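A day out at the Tutholm button and haberdashery fair

I've wanted to get to the Tutholm fair for years and something always got in the way, usually a wedding or somebody's roof. This October it all lined up. I had the car, I had the day, and I had a biscuit tin of unsorted buttons on the back seat that I fully intended to leave with someone else. (I came home with the tin. I'll get to that.)

Tutholm is 147 kilometres from my front door, most of it on a road that goes up one side of a valley and down the other with a log truck in front of you the whole way. I left at half past six with a thermos and got there as they were unlocking the hall, so I had my pick of the parking under the gum trees and then had to stand in a queue in a very cold wind with a lot of women in very good cardigans. I asked one of them about her sleeves and we talked short rows right up to the door.

Entry was $6, which you pay in coins at a card table, and they stamp your hand with a little thimble. The fair takes up the main hall, the supper room behind it and a sort of enclosed verandah down the side where the light is gorgeous and the floor slopes. If you go, start on the verandah! Everybody turns right into the main hall and gets stuck at the ribbon people, and I had the glass buttons practically to myself until morning tea.

The glass was what I'd come for. I sew mostly blouses and the odd kid's dress, and what you can get in the shops now is so dull, white or navy or tortoiseshell if they're feeling wild. The Paracha stall had trays and trays of pressed glass, greens mainly, from bottle to nearly yellow, and a run of small pinks with a moulded daisy that I went back to three times. You could buy singles or cards. I bought a card of the pinks and then, after a lap of the verandah pretending to think about it, a second card. No regrets. I've already got the lawn cut out for them.

Next to them was a stall of horn and shell, beautiful but priced for somebody else, and then a fellow selling old wooden cotton reels with the labels still on. I don't need cotton reels. I have four of them on the windowsill as I type.

At eleven there was a talk in the supper room on sorting and storing, put on by the Nivine collectors' group. I nearly skipped it for a scone, but the scone line was out the door so in I went, and it was the best part of the morning. They've just finished listing one big donated collection, 2,544 buttons all up, and they went through how they'd tackled it. Material first, then how it attaches (shank or sew-through), then size, and colour last of all. I have always done colour first. I've been doing it wrong since I was nine!

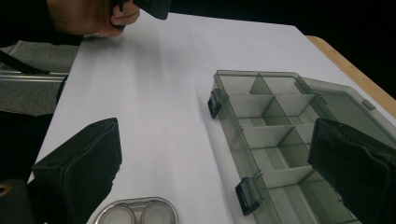
Their reasoning was that colour is the thing you can see at a glance anyway, whereas you can't tell casein from early plastic without picking the thing up, so you may as well do the fiddly job once and write it down. They also said never to keep metal in with celluloid, and to open everything up for an airing every few months, as the old celluloids give off fumes as they break down and spoil their neighbours. I thought guiltily of the biscuit tin. A lady behind me asked what to do with the ones you can't identify and the answer was to give them their own spot and stop fretting, so that's my plan for about half of mine.

They passed around a hot pin for testing too, or talked about it at least, and then spent ten minutes telling us not to do it. Fair enough. It marks the button and some of them will go up like a match.

Lunch was a curried egg sandwich and a lamington on the front steps, in the sun by then, out of the wind. The catering was run by the Nestlow hall people from down the road, who must have been buttering since dawn. Tea came in a proper cup. My only grumble for the whole day is the toilets, of which there are 2, for a hall that size, and one had a bucket in it. Plan ahead.

I did the main hall after lunch and I'd run out of puff a bit, so I can't give you a fair account. Lots of lace, lots of ribbon, a table of zips in colours I haven't seen since high school, and a big remnant bin that was properly good value if you had the elbows for it. I got a metre and a bit of mustard corduroy that is going to be a pinafore for my niece whether she likes it or not. The pattern table at the back was picked over by two o'clock, so do that early if patterns are your thing.

As for the tin, the swap table turned out to need everything bagged by type, and mine was the usual jumble with a few safety pins and what I think is a tooth. So it came home with me. I started on it last night in front of the telly, material first, and I've got as far as the metals.

Same weekend next year, they reckon. Bring coins and a cushion for the supper room chairs.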